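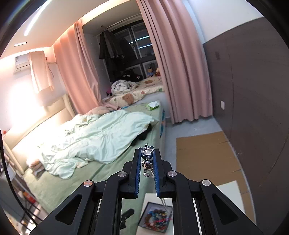 The Second Bedroom

Ghazal Ghasemi has a guest room. She has had it for three years, and in that time two people have slept in it, one of them her brother, who had the flu and was put there for everyone else's protection. The room has good pillows, a carafe, and a reading lamp that cost more than the one she reads by.

"I think of it as a small hotel that is failing," she says.

There are a lot of these small hotels. Ask around any town with houses bigger than the families in them and you'll find a door kept half shut, and behind it a bed made up for a visitor who is always coming in the spring. The heat is turned down. The closet holds winter coats, a sewing machine and the box the television came in.

I live with one myself, so I am not going to be superior about it. Ours was bought along with the rest of the house, and the real estate agent, a brisk woman who called every room "flexible," stood in the doorway and told us we would be amazed how much use we'd get out of it. We have mostly used it for drying sweaters.

The guest room used to belong to people who had staff. It trickled down to the rest of us when houses grew and trains got faster, which was poor timing, as faster trains meant the guests could go home. Inès Courtois, who writes about domestic interiors and rents a studio with no spare anything, thinks the room survives because it lets us be generous on paper. You can offer it at weddings. You can say "any time" and mean it, in the knowledge that any time is rarely taken up.

When guests do come, they suffer. They lie awake in the clean dark listening to a strange boiler. They can't find the light switch, and then they find the wrong one and the hall lights up. They wake at 6, hear nothing, and stay put until 8 so as not to be a bother, while their hosts lie on the other side of the wall doing the same thing.

Kam-wah Poon ran a bed and breakfast in Midtbø for most of her working life and has firm views on all of this. She wants a hook on the back of the door, a bedside table with nothing on it, and a window that opens. She is against potpourri. She is very much against the welcome basket, a habit she blames on magazines.

"Put out a glass and a spare blanket and leave them alone," she told me. "They're tired. They've been on a bus."

Her other rule is that every host should sleep one night a year in the guest bed. I tried it in December. The mattress, a Benemico we had described to several people as "really pretty comfortable," had a ridge down the middle like a buried pipe. There was no outlet within reach. At 2 in the morning something behind the closet began to tick, and I lay there composing apologies to my mother-in-law.

A new mattress would have run us $400. We bought a topper for $200 and told ourselves it was the same thing.

Some people give up on the idea altogether. Trí Văn took the bed out of his spare room last year and put in a table-tennis table, and says he has had more visitors since. They play until late and then drive home, which suits him. Ingegerd Engebretsen went the other way and moved into hers. It had the morning sun and the better closet, and she had been saving it for cousins she didn't much like. The cousins now get her old room, over the garage, and have been twice.

Ghasemi is holding out. Her college roommate has written to say she may be passing through in the spring, probably for one night, possibly not at all. The sheets have been washed again. She is thinking of getting a second carafe.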